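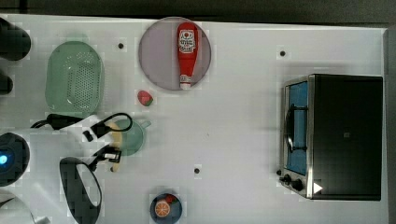
The Karkby community kitchen will reopen in June with longer hours and a new evening meal on Wednesday, the group that runs it said this week. The kitchen closed in the winter after a burst pipe ruined the floor of the old dining hall. Most of the large equipment was saved, but small items were lost, and residents have been asked to bring in things they no longer use at home. A toaster oven, a green plastic colander, plates and a bottle of ketchup are the sort of everyday goods the kitchen needs, said Bianca Rusu, who manages the stock room.

Before the closure the kitchen served 216 meals a week. Rusu expects that number to rise to 400 by the fall, mostly from the evening meal, which will be open to anyone in town. Lunch will still be for people over 65 and families referred by the school.

The repair work was done by Tudose, a local building firm, and took 12 weeks - three more than planned. Workers found rot under the serving counter and had to replace part of the wall behind it. The town paid for the floor and the plumbing. The wall was paid for out of money raised at the spring market.

Petrică Cozma, who cooked at the kitchen for nine years, is coming back to run the evening shift. He said the menu would stay simple at first, with soup, bread and one hot dish. "People want to sit down and eat at six," Cozma said. "We can work on the rest later."

Parking behind the hall is still closed while the drain is finished. Visitors should use the lot on the library side and come in through the side door. Donations can be dropped off at the same door between 9 a.m. and noon on weekdays. The kitchen cannot take glassware, knives or anything with a damaged cord. Food must be unopened and in date.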